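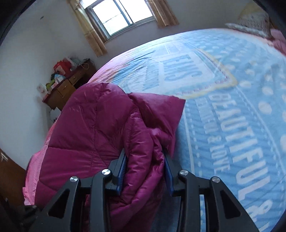
Folding a down quilt for storage

A down quilt folds badly if it goes straight from the bed into a bag. The fill traps air, the shell is slippery, and each fold springs open while the next one is being made. The method on this page uses the bed as the work surface and takes one person 26 minutes, most of it waiting. A quilt piled in loose folds on the bedspread, like the magenta one, is the normal starting point. If the shell has diamond-shaped stitching, the stitching lines serve as fold guides later on, so leave the bedspread in place and work on top of it.

What you need

A made bed, at least as wide as the quilt
A cotton storage bag (the Jumdale large fits most double quilts)
2 flat cotton straps with buckles
A lint roller

Do not use a vacuum bag for down. Long compression breaks the clusters and the quilt comes out flat in places.

Before folding

The quilt must be completely dry. Down holds moisture in the middle of each pocket long after the shell feels dry to the hand. If it was washed, run one more low-heat cycle and let it cool before starting. Check the corners and the edge binding for loose stitches and close any you find. Go over both sides with the lint roller.

Step 1. Open the quilt

Find one corner and pull it to the nearest top corner of the bed. Find the next corner along the short edge and pull it to the other side. Walk to the foot of the bed and draw the rest down. Grip a fold of fabric and filling together when you pull. Pulling on the shell alone strains the seams, especially on nylon.

Step 2. Level the fill

Pat each pocket from the center toward the stitching. Break up clumps between finger and thumb. Leave the quilt alone for 15 minutes so the down settles.

Step 3. Fold in thirds lengthwise

Bring the left side over to a stitching line one third of the way from the right edge. Lay your forearm along the fold and press the air toward the open end. Bring the right side over the top and press again. On a diamond pattern, follow a row of points where the lines cross; the lines themselves run at an angle and will take the fold off square.

Step 4. Fold from the foot

Start at the foot end and fold toward the head in sections the width of the bag. Kneel lightly on each section for a few seconds before making the next. Do not roll. A rolled quilt pushes the fill to the outer edge.

Step 5. Strap and bag

Pass the straps under the bundle a hand's width from each end. Tighten until the bundle holds its shape and stop there. Slide it into the bag with the last fold facing down. Hermans straps have a coated buckle that does not snag the shell. With bare metal buckles, turn them to the underside.

Storage

Keep the bag on a shelf with nothing on top of it. The Jerkolholm wardrobe insert has enough height for one bundle per shelf. Take the quilt out in April, shake it, and refold it with the creases in different positions.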